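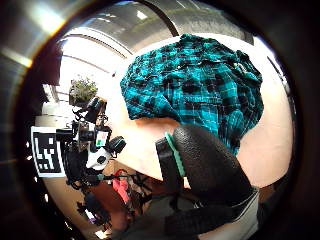 Nabila Santoso

Caros amigos da Fundação Liew,

Escrevo com algum atraso, e peço desde já desculpa por isso, mas queria ter na mão as notas da última campanha antes de vos contar como vai o nosso levantamento da ermida velha e do adro. Julho foi um mês comprido, de muito calor e muita silva, e o trabalho que vos apresentámos na candidatura está, com as ressalvas que explico adiante, bem encaminhado.

Começo pela limpeza, que foi o que mais nos ocupou. Quando chegámos, a parede norte da nave mal se adivinhava debaixo da hera, e a porta lateral, aquela de que falava o antigo livro de visitas, estava entulhada até quase à altura das impostas. O Arif Hutapea, que dirigiu os trabalhos no terreno, insistiu em cortar a hera pela base e deixá-la secar no sítio, sem puxar nada, e ainda bem que lhe demos ouvidos: a argamassa dos panos superiores está muito fraca e teríamos trazido meia parede atrás. Ficou uma faixa por limpar junto à cabeceira, onde há um ninho de coruja, e aí só voltamos depois do verão.

No adro registámos 243 sepulturas com algum elemento à vista, entre lajes, cabeceiras e simples pedras de marcação. É bastante mais do que prevíamos na candidatura, em que nos tínhamos fiado na planta paroquial. Cada uma tem agora a sua ficha, com medidas, orientação, estado da pedra e transcrição do que ainda se consegue ler (em muitos casos, confesso, uma cruz e duas ou três letras teimosas). A Izzati Khoo fez quase todas as leituras ao fim da tarde, com luz rasante, e recuperou nomes que nenhum de nós tinha visto de manhã. Seis das lajes são seguramente anteriores à reforma do portal e duas delas têm decoração incisa, uma com o que julgamos ser uma tesoura de tosquiador e outra com uma espada de lâmina larga. Não queremos avançar datas enquanto não ouvirmos uma segunda opinião, mas estamos muito contentes!

A surpresa maior veio de dentro da igreja. Ao retirar o entulho solto encostado à parede sul apareceu, reaproveitada como degrau, metade de uma tampa de sepultura com o bordo chanfrado. A outra metade procurámo-la por todo o lado, incluindo nos muros do caminho, onde há muita pedra aparelhada que de certeza saiu dali, e por enquanto nada. O Sutrisno Osman, que conhece aqueles muros desde pequeno, prometeu continuar a procurar até ao casario de Gikstead, e eu não apostaria contra ele.

Quanto às contas, recebemos a segunda tranche sem problemas e muito vos agradecemos a rapidez. A despesa imprevista do período foi de 1.573 euros, relativa ao escoramento provisório do arco triunfal, que o engenheiro considerou urgente depois de ver a fenda na aduela do lado da epístola. Os andaimes foram alugados à Dimex, que nos manteve o preço combinado apesar de os termos tido mais tempo do que o previsto. Cobrimos este valor com o que estava reservado para a vedação do caminho, que passa para a fase seguinte. Se preferirem outra solução, digam-nos, por favor, que ainda vamos a tempo de mexer no orçamento.

O que está atrasado é o levantamento fotogramétrico das fachadas. O Bayu Ngau conseguiu fechar a torre e o lado poente, mas a nascente as árvores do vizinho tapam tudo até à cornija, e o melhor é esperar que caia a folha. Os desenhos do portal estão prontos e seguem em anexo, assim como o quadro das sepulturas e a cópia das faturas.

Duas palavras ainda sobre as visitas. Abrimos o portão numa tarde, às 16h00, a contar com meia dúzia de curiosos, e veio gente até de Limo, com avós e carrinhos de bebé. Uma senhora trouxe a fotografia do casamento dos pais, tirada à porta da ermida quando ainda tinha telhado no alpendre, e deixou-nos digitalizá-la. Foi por essa fotografia que percebemos onde assentavam as traves, coisa que andávamos a discutir desde a primavera.

Para os próximos meses temos previsto concluir as fachadas, consolidar o topo da parede norte com argamassa de cal e mudar a tampa partida para um local abrigado, assim que chegar a autorização. Se algum de vós quiser vir ver as lajes, tragam botas altas e avisem-me na véspera, que o portão de baixo continua a só abrir por dentro.

Com um abraço agradecido de toda a equipa,

Nabila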